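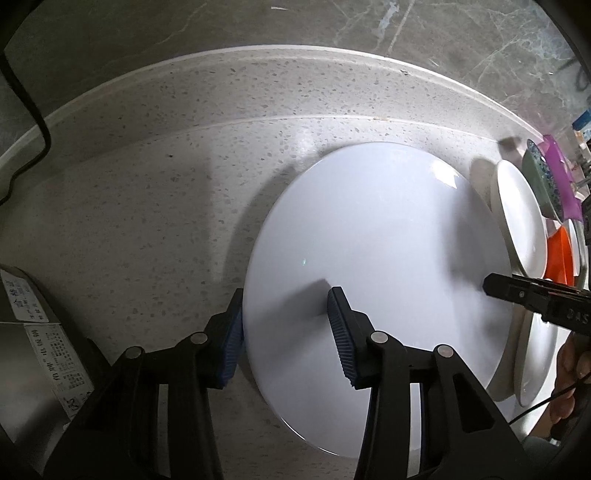 The Wurnlow Stage Robbery: Frequently Asked Questions

These are the questions that turn up most in my inbox. I have been through what survives on the robbery, and my answers are shorter on drama than most people would like. Where I don't know, I say so.

Did the robbery happen at all?

Yes. I am doubtful of nearly everything else, but a coach was stopped on the Wurnlow road in October and money was taken from it. The line's own ledger records the loss, and the ledger was written by a clerk who had no reason to make his employers look careless.

How much was taken?

The ledger says 1369 dollars. The books usually say a good deal more. I have traced the larger sums back as far as I can and they all lead to one memoir, Rorik's, which was dictated when he was an old man and short of cash. He gives one total in his second chapter and a different one near the end. Writers who want a big haul quote the second figure and don't mention the first.

How many robbers were there?

The driver said 3 at the inquest. Rorik, who was riding up beside him, said in the memoir that there were a dozen, "all of them known killers". I'd go with the driver. He spoke within days and under oath, and he didn't have a book to sell.

People do write to tell me that the driver might have been too frightened to see properly. He might have been. So might Rorik, and he had decades to make up for it.

Was Rorik really the shotgun guard?

I doubt it. He is down in the passenger list as having paid his fare, and guards didn't pay. There is a letter from the stationkeeper, Alhassan, which calls him "the young man who was sick at the ford". That is the only description of Rorik on the journey that wasn't written by Rorik.

What about the long shot that killed the leader's horse?

The distance given is 329 yards, at dusk, with a shotgun. I don't think I need to add much. Defenders of the story say he must have borrowed a rifle, but Rorik says shotgun, and says it several times. If you have to change the witness's account to make it possible, you have stopped using him as a witness.

No dead horse is mentioned at the inquest either. Dead horses were worth mentioning.

Didn't a posse of 115 men ride out of Wudska?

Wudska didn't have that many grown men in it, going by the tax roll. The figure comes from a newspaper two counties away whose editor had never been there, and who was running for office on a promise to clean up the roads. The sheriff's claim for expenses covers the hire of a few mounts, some oats and a lost saddle. It was turned down, incidentally, apart from the oats.

Who was behind it, then?

I don't know. There are the usual theories:

The Alhassan theory. The stationkeeper tipped off the robbers because he was in debt. He was in debt, but so was every stationkeeper on the line, as they were all waiting on back pay. The rest is guesswork built on a remark made by his son-in-law, who was suing him.

The inside job theory. The company robbed itself. It's popular, and I can see why, but the company carried no cover for the money and had to pay it out of its own pocket. I have never had a good answer to that.

The Rorik theory. Rorik was in on it. Salamatu Mahama has argued this with some care in her pamphlet on the memoir, and she makes the most of his odd silence about where he spent that winter. I think she shows he was a liar. I don't think she shows he was a thief.

Is the buckle on display in the hotel genuine?

I have seen it twice and been shown a different story each time. No paper goes with it earlier than the hotel's last change of owner. It's a nice buckle.

What about the tintype of "the gang"?

The men in it are not named on the front or the back. They were first called the gang by a dealer. Mawuli Aidoo has compared the studio backdrop with others from the same photographer and thinks it was painted well after the robbery, and I find his case hard to get round. Likeness to Rorik is in the eye of the beholder - a hat and a moustache will get you most of the way with any man of that period.

Why do you have it in for Rorik?

I don't. He is good company on the page, and his chapters on mules and bad food ring true to me, perhaps as he had nothing to gain from them. But he was writing for readers who wanted gunfights, and he gave them gunfights. I'd ask only that anyone quoting him checks whether a second source says the same.

Can I send you a family story?

Please do. Tell me who told it, when they first told it, and whether they had read the memoir beforehand. That last one matters more than people expect. I have had several "handed down" accounts that repeat Rorik's spelling mistakes.

Where can I read the inquest papers?

The county holds them and will copy them for a fee. The second bundle is badly faded and the typed version leaves out two pages of the driver's evidence, so ask for the handwritten one.

Page last changed 11th July, when I corrected the note on the saddle.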